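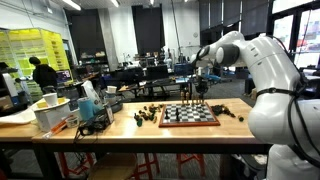 Hwa-young Kwak

Young-sook Tak has picked up a lot of chess pieces this month. Well, the arm has. She mostly watches and swears at it, her words.

We talked on a Sunday, late afternoon, between runs. Her job right now is comparing two-finger grippers for Marmont, plus the wrist cameras that go with them. Chess set as the test load. Why chess?

"Every piece is a different problem," she says. "A pawn has a nice round head. A knight, forget it, you close on it wrong and it spins."

First candidate was the Fenix. Quick, light, and in her opinion too eager. It did 3,526 grasps before she swapped it out. The plan was 4,000.

"The fingers were fine. It was the controller. You'd ask for a soft close and get a medium one. Every time a medium one."

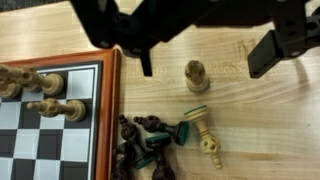
Hardware & Testing

The wrist view is what she really wanted to talk about. Felt bases, for one thing. When a piece is lying down the green felt can be the easiest part to find, she says, easier then the carving on the stem.

"I spent a week tuning for the heads. Then I looked at the wrist footage and went, oh, the bottoms."

And dark pieces piled together? A sigh. "They merge. One big brown lump. Light ones on that pale table arent great either, but you get the grooves."

She opens the jaws wide on approach. Slower, yes. It costs her time on each pick but she'd rather have that than a finger coming down on a king. The Niseo controller lets her set the width per piece, and she likes that a lot. Likes the manual less.

Clearing the board is one test, setting it up again is the other. The second one is much harder. Nearly 300 setup tries so far, and she won't give me a success rate. "Ask me in March." 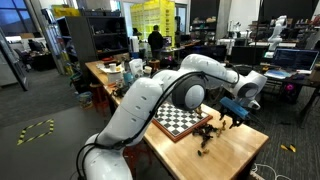

What's next: the Jakubowski fingers

Softer pads, narrower tips. Same arm, same camera, same table, she is strict about that. Ten runs a day until she's sick of it.

"If they can stand up a bishop I'm buying lunch."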